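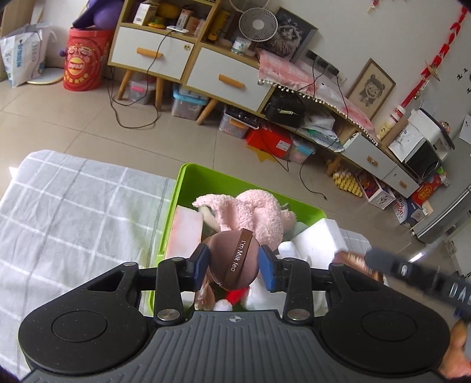

Katalin Oláh

Bonjour à tous ! Je me suis remise au thé au lait maison en août et je ne pense plus qu'à ça. J'ai enfin une base qui me plaît, je vous la donne telle quelle : un thé noir bien corsé (j'achète le mien en vrac chez Leung, à Ultmont), 1000 ml d'eau frémissante, cinq minutes à couvert, puis le lait entier chauffé à part. Pas de sucre blanc, du muscovado, et là c'est la fête – ce petit goût de réglisse au fond de la tasse, mon dieu !

Mes questions : vous mettez le lait avant ou après ? Et pour les perles de tapioca, comment faites-vous pour qu'elles ne durcissent pas au bout d'une heure ?

Imprimer | Envoyer par e-mail

cs_hajdu

Bienvenue au club ! Pour moi c'est lait après, toujours. Si tu le mets avant, tu ne vois plus la couleur du thé et tu doses au pif. Cinq minutes par contre je trouve ça court, je monte à huit avec un assam. Et les perles, tu les gardes dans un sirop tiède, jamais au frigo.

Aranka B.

Huit minutes ?! Csaba, tu tannes du cuir ou tu fais du thé ? Avec huit minutes, tout ce que tu sens c'est l'amertume, et après tu rajoutes du sucre pour la cacher. Quatre minutes, davantage de feuilles, et on n'en parle plus.

cs_hajdu

Le lait entier arrondit très bien l'amertume, c'est même son rôle dans l'histoire. Essaie avant de juger ! Avec du demi-écrémé je suis d'accord, ça ne passe pas.

Kornel_O

Je me range du côté d'Aranka pour le temps, du côté de Csaba pour le lait. Sinon personne ne parle de l'eau et chez nous elle est très dure, le thé fait une pellicule grise en surface. Depuis que je passe par une carafe filtrante c'est le jour et la nuit. J'ai aussi une théière Skadov avec le grand panier, les feuilles ont la place de s'ouvrir, je la recommande à tout le monde dans la famille.

Katalin Oláh

Oh mais merci, que de réponses ! Kornél, la pellicule grise, je l'ai aussi, je croyais que c'était le lait. Je filtre dès vendredi.

Pour les huit minutes j'ai fait le test ce matin, deux tasses côte à côte, même thé, même lait. Alors, pardon Aranka, mais la version longue m'a beaucoup plu avec le muscovado ! Sans sucre en revanche, je n'ai pas fini la tasse.
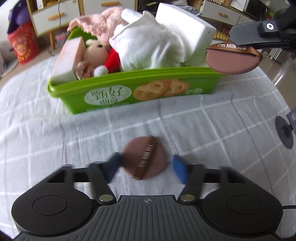

J'ai aussi tenté de torréfier les feuilles à sec dans une poêle avant de verser l'eau, une minute à feu doux en remuant sans arrêt. La cuisine sentait le pain grillé et la noisette, et le goût reste même une fois le lait ajouté. Je vais recommencer avec un oolong, il m'en reste un fond de boîte de chez Jurkia.

Imprimer | Envoyer par e-mail

Aranka B.

Bon, je veux bien essayer avec le muscovado, mais je garde mes quatre minutes pour le reste de la semaine. La torréfaction à la poêle, ça oui, ça me parle !

sandor.bognar

Je lis le fil depuis le début et j'ai faim. Quelqu'un a déjà fait ses perles soi-même ? Fécule de tapioca, sucre brun et eau bouillante versée d'un coup sur la moitié de la fécule. J'en ai roulé 181 dimanche, à la main, en écoutant la radio. Elles étaient de toutes les tailles mais la texture n'a rien à voir avec celles du sachet.

Kornel_O

181, et tu les as comptées ! Chapeau. Combien de temps de cuisson ?

sandor.bognar

Vingt-cinq minutes à petits bouillons, puis autant hors du feu avec le couvercle. Les plus grosses étaient encore un peu farineuses au centre, la prochaine fois je coupe les boudins plus fin.

cs_hajdu

Ajoute une pincée de fécule quand tu les roules, sinon elles se collent toutes entre elles dans le saladier.

Katalin Oláh

Sándor, je veux la recette avec les grammes, s'il te plaît !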